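Rellthorpe publishes equipment planning guide for two-handed robot work cells

ESTVILLE, 2024-05-11 — Rellthorpe has published a planning and budgeting guide for organisations that intend to buy a two-armed robot work cell with jointed hands. The guide is issued together with a costing workbook and a site survey form. All three can be requested without charge by buyers, facilities managers and laboratory managers.

The guide covers the period from first enquiry to the end of the third year of use. It deals with the order in which equipment should be specified, the items most often left out of a first budget, and the acceptance trials that should be written into a purchase contract before it is signed. It doesn't compare suppliers and contains no price list.

"Most of the budgets we are asked to review have one large figure for the robot and one small figure for everything else," said Ataahua Kereama, head of equipment planning at Rellthorpe. "The second figure is usually wrong. It has to pay for the table, the power, the network, the spare fingers, the test objects and the staff hours. We wanted a document that puts those lines on the page before the order is raised."

Start with the task

The first section asks the buyer to write down the objects the cell will handle and what is to be done with them. Object lists should include at least one soft item and one rigid item, as the two place different demands on the hand. A soft toy changes shape when it is gripped. A shallow plate keeps its shape but offers only a thin rim to hold, and lies close to the table. 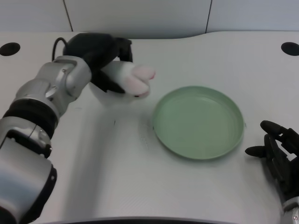

Buyers are advised to settle this list before asking for quotations. A change from rigid to soft objects late in a project can mean a different hand, a different wrist fitting and a second round of safety assessment. The workbook has 100 rows for objects, with columns for mass, largest dimension, surface and replacement cost. Few projects will need all of them.

Objects used in trials should be bought in duplicate and entered in the budget as consumables. Plush items wear at the points where they are held, and a worn item no longer gives a fair comparison with results recorded earlier in the year.

Table, wall and cable routes

The second section deals with the work table and its surroundings. It recommends that the table be specified at the same time as the arms. The table height fixes the usable reach, and a table bought afterwards often has to be replaced or packed up on blocks.

Points to be confirmed on the site survey form include:

Depth of the table at its narrowest point, where the rear edge is curved
Position and diameter of any cable holes in the top
Finish of the surface, with a preference for matt
Distance from the rear edge to the nearest wall or partition
Floor loading and levelness at the robot base
Lighting direction at the times of day when the cell will run

Plain, pale surroundings are recommended for cells that depend on cameras. Where a partition is to be fitted behind the table, the guide suggests that it be priced with the cell and installed before calibration. Moving it later may require the calibration to be repeated, which takes staff time that is seldom budgeted.

Cable routes are treated separately. Any cable that runs outside the arm or over the back of a hand should be listed as a replaceable part, with its length and connector type recorded at delivery. The guide advises holding one spare of each on site.

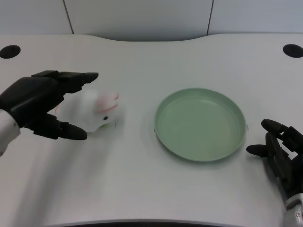
Acceptance trials form the third section and are the longest part of the guide. Rellthorpe recommends that payment be divided into 3 stages, falling due at delivery, at completed installation and at the end of a witnessed trial using the buyer's own objects. The final stage should be large enough to matter to both parties.

A trial should be defined in terms that a person outside the project can check. "Handles soft goods" is given as a poor requirement. A better one names the object, its starting position, its finishing position, the time allowed, the number of attempts and what counts as a failure. Contracts should also say who resets the table between attempts, and whether an object that has been dropped may be put back and tried again.

The guide includes a worked plan based on a cell at Estville, referred to by its project name, Jevmont. That plan called for 983 attempts across the full object list, of which 697 were assigned to soft objects. The remainder were assigned to rigid ones. Staffing for the trial was entered as its own budget line — this covered the operator, a second person to record results, and time for inspecting the hands at the end of each session.

"An acceptance trial is a piece of work and has to be paid for like any other," said Kereama. "If it isn't in the budget, it gets cut down to an afternoon, and the buyer then spends the first quarter finding out what the trial would have shown."

One hand or two

A fourth section considers whether a second arm is needed. Two arms add cost in hardware, software licences, spares and floor area, and they increase the time needed to check that the arms can't strike each other. Where an object can be picked up and put down with one hand, the second may spend much of its time at rest beside the work.

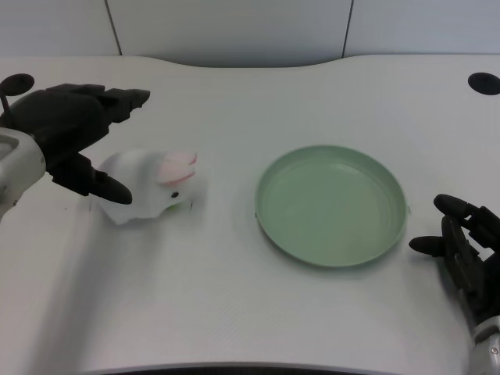 Buyers are asked to mark each task in the workbook as one-handed, two-handed or not yet known. If fewer than half the tasks are marked as two-handed, the guide suggests asking for a quotation on a single arm with the mounting and power supply for a second already fitted. The second arm can then be moved to a later budget year. Suppliers should be asked to state in writing how long the quoted price for it will stand.

Hands are to be costed apart from arms in every case. They wear faster, they are more often changed for another model, and their delivery times tend to be different. The workbook keeps separate depreciation periods for each.

Running costs

The closing section lists yearly costs — servicing, calibration, software renewal, insurance, replacement fingers and cables, trial objects, cleaning and training. Staff turnover is included under training. The guide recommends that two people be trained at the outset and that the cost of training a third be held in reserve for the second year.

A draft was circulated in February to a small group of equipment buyers. Changes made in response include a shorter site survey form, a clearer split between capital and revenue items, and a page on the disposal or resale of arms at the end of their service life.

Availability

The guide, workbook and site survey form are available now on request from Rellthorpe's equipment planning desk in Estville. The workbook is supplied as a spreadsheet and may be altered for internal use. Organisations wishing to reproduce any part of the guide in tender documents should ask for written permission.

About Rellthorpe

Rellthorpe advises public and private organisations on the specification, purchase and installation of automated equipment. It doesn't sell robots and takes no commission from suppliers.

Press enquiries: Rellthorpe press desk, Kong Building, Estville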